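户外桌边的夹爪课：Finitside 开放日见闻

七月的开放日，Finitside 把一部分演示搬到了户外。我到的时候是上午十点，Saskia Rakena 已经在和来访者说话。她在这里负责手持夹爪的操作演示，说话很慢，常常停下来想一个准确的词。

“大家来之前，以为会看到机器人跳舞。”她对我说，“我们的工作比较安静，就是把一件小东西拿起来，再放下去，做很多次。”

这个项目叫 Alta，开始到现在有16个月。同组的 Iolanda Evangelista 负责整理记录。她告诉我，目前保留下来的户外操作一共有1,449段，其中117段是在开放日以前的最后一个星期完成的。“数量不算大，”她说，“可是每一段我都看过。”

我问她们，为什么不留在室内做。Rakena 回答说，室内的桌子太整齐了。“室内的灯是固定的，背景是白墙。到了外面，桌面有缝，后面有树有楼，天色也会变。以后机器要在这样的地方工作，就应该先看见这样的地方。”

来访者可以自己试一次。规则写得很简单：两只手指从桌边慢慢靠近，先对准，再合拢，拿起以后停两秒。Evangelista 认为最难的是对准。“人自己用手拿东西，不会想角度。拿着夹爪的时候，突然就要想了。”一位带孩子来的父亲试了三次，第三次以后，他请孩子教他。

练习用的圆桌在米色的遮阳篷下面，深蓝色的垫子上放着一件白色和青绿色的小东西，两只带洋红色细纹的手指还张开着。 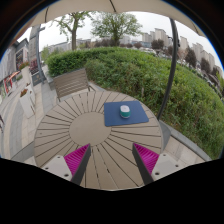

关于手指和垫子

我对手指的颜色有一点好奇。Rakena 说，选洋红色的理由很实际，在绿色植物和灰色桌面前面，这个颜色容易分辨。手指是请 Grodness 的工坊做的，前后改过两次，第一次的太硬，圆的东西会滑走。

垫子是 Evangelista 的主意。她觉得来访者需要知道东西应该放回哪里，口头说明常常不够清楚。“有了垫子，我就可以少说话，”她笑着说，“我的嗓子到下午已经不好了。”

谈到以后的计划，两个人的意见不完全一样。Rakena 希望先把软的、容易变形的物品做好，比如布和纸袋。Evangelista 想先换地点，她已经和 Bittencourt 的同事谈过，秋天可能去他们的院子里再办一次演示。我问最后由谁决定，她们互相看了一下，Rakena 说还要再讨论。

下午的演示到四点结束。想参加下一次的人，可以在入口的登记本上留下联系方式。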